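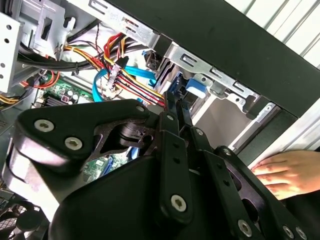
Última modificación: 20 de marzo

Dernano vuelve a Gallotwood con un cartel más corto y la noche más larga

El festival de música electrónica Dernano regresará en septiembre a los terrenos de Gallotwood, después de un año de pausa que la organización dedicó a renegociar el permiso de ruido. La cita dura ahora dos noches, una menos que en la última edición, y la segunda se alarga hasta el amanecer.

Lucie Campbell, directora de programación desde los inicios del festival, explica que el recorte era una idea antigua. «El domingo tocaban artistas muy buenos para un público que ya estaba haciendo la maleta», dice. El presupuesto de esa jornada se ha repartido entre las otras dos, y casi todo ha ido a parar al sonido del escenario pequeño, el que más quejas recibió.

Habrá 22 actuaciones. El escenario principal queda para los directos y el segundo, que se llamará Penner como el viejo almacén donde nació la fiesta, para sesiones largas de cuatro horas. Allí no habrá pantallas ni pirotecnia, y el aforo se limita a 800 personas. Quien salga tendrá que volver a hacer cola.

Los nombres se conocerán por tandas. Campbell solo adelanta que abrirá la primera noche un colectivo de Nukodbridge dedicado al breakbeat y que el cierre será un back to back entre dos residentes de la casa. En ediciones anteriores ese turno se reservaba para el invitado más caro.

El acceso es el punto débil de Gallotwood. La carretera tiene un solo carril por sentido y en la última edición hubo quien llegó con el primer directo terminado. Los autobuses saldrán desde Nukodbridge cada 10 minutos entre la tarde y la medianoche, y el billete irá incluido en la entrada. El aparcamiento junto al recinto desaparece, salvo las plazas para personas con movilidad reducida.

La zona de acampada se mantiene en la ladera norte, con el mismo reparto entre parcelas tranquilas y parcelas con música. Las entradas compradas para la edición suspendida siguen siendo válidas, aunque hay que canjearlas en la web antes de que se abra la venta general.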